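4장. 천연석 상판의 설치 후 관리

이 장은 Nerna 대리석 상판의 설치가 끝난 뒤 사용자가 직접 하는 청소, 발수 처리, 점검 방법을 다룹니다. 상판의 절단과 접합, 싱크볼 타공은 3장을 참조하십시오.

4.1 사용 전 확인

1. 상판의 보호 필름을 모두 떼어 냅니다. 모서리 안쪽에 남은 조각은 손톱이나 플라스틱 주걱으로 제거합니다.
2. 벽과 상판 사이의 실리콘이 끊긴 곳 없이 이어져 있는지 확인합니다.
3. 손바닥으로 상판 앞쪽을 눌러 흔들림이 없는지 봅니다. 흔들리면 사용을 중지하고 설치 기사에게 연락하십시오.
4. 제품 보증서의 석재 번호와 상판 밑면 라벨의 번호가 같은지 대조합니다.

참고: 천연석은 판마다 무늬와 색이 다릅니다. 견본과의 색상 차이, 무늬의 방향, 표면의 자연적인 결은 교환 사유에 해당하지 않습니다.

4.2 발수제 도포

준비물: 동봉된 발수제(200 ml), 보풀 없는 천 두 장, 고무장갑, 중성 세제

1. 중성 세제를 푼 미지근한 물로 상판을 닦고 깨끗한 물로 한 번 더 닦습니다.
2. 마른 천으로 물기를 없애고 하룻밤 그대로 둡니다.
3. 창문을 열고 고무장갑을 낍니다.
4. 발수제를 천에 묻혀 안쪽에서 앞쪽으로 얇게 펴 바릅니다. 앞면의 수직면도 빠뜨리지 마십시오.
5. 10분 뒤 남은 액을 마른 천으로 닦아 냅니다. 얼룩이 보이면 같은 천으로 원을 그리며 문지릅니다.
6. 같은 방법으로 한 번 더 바릅니다.
7. 마지막 도포 후 하루 동안 물을 쓰지 않습니다.

주의: 발수제는 인화성이 있습니다. 가스레인지를 끄고 작업하십시오. 쓰고 난 천은 물에 적셔 밀봉한 뒤 버립니다.

참고: 발수 처리는 매년 9월에 한 번 하는 것을 권장합니다. 싱크볼 주변은 물방울이 맺히지 않고 스며들면 시기와 관계없이 다시 바릅니다.

4.3 일상 청소

1. 부스러기를 마른 천으로 먼저 쓸어 냅니다.
2. 젖은 천으로 닦고 곧바로 마른 천으로 물기를 훔칩니다.
3. 기름때는 중성 세제를 1000 ml의 물에 몇 방울 풀어 닦은 다음 깨끗한 물로 헹굽니다.

식초, 레몬즙, 구연산, 욕실용 세정제는 사용하지 마십시오. 산 성분이 닿으면 광택이 없어지고, 이 자국은 청소로 지워지지 않습니다. 연마제가 든 크림 세제와 철 수세미도 사용할 수 없습니다.

4.4 얼룩 제거

와인, 커피, 간장: 즉시 눌러 흡수합니다. 문지르면 번집니다. 자국이 남으면 베이킹 소다를 물에 개어 얹고 랩을 덮어 하루 둔 다음 닦아 냅니다.
식용유: 중성 세제로 닦고, 남은 자국에는 위의 방법을 되풀이합니다.
녹: 가정에서 제거하지 말고 고객 지원에 문의하십시오.

4.5 물건을 올려놓을 때

유리병과 무거운 냄비는 들어서 옮기고 상판 위에서 끌지 않습니다. 기름병 밑에는 받침을 깝니다. 최대 62 °C까지의 그릇은 바로 놓을 수 있으며, 그보다 뜨거운 것은 반드시 냄비 받침을 사용하십시오.

경고: 상판 위에 올라서거나 걸터앉지 마십시오. 특히 싱크볼과 쿡탑 앞쪽의 좁은 부분은 하중에 약합니다.

4.6 보증

표면 결함에 대한 보증 기간은 2년입니다. 산에 의한 부식, 충격으로 인한 모서리 파손, 타사 연마제를 사용한 흔적이 있는 경우에는 유상으로 수리합니다. 접수할 때 석재 번호와 손상 부위의 사진을 함께 보내 주십시오.

문서 개정일: 2026년 3월 8일
감수: Alois Brunner

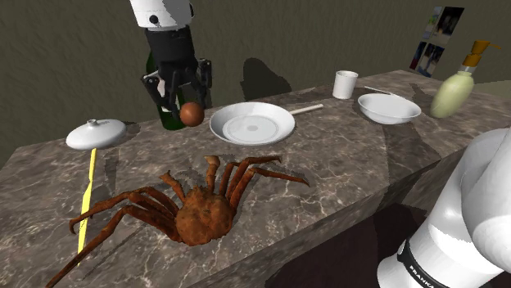 그림 4-1. 밝은 결이 있는 회갈색 대리석 상판과 앞면의 수직면(렌더링 이미지)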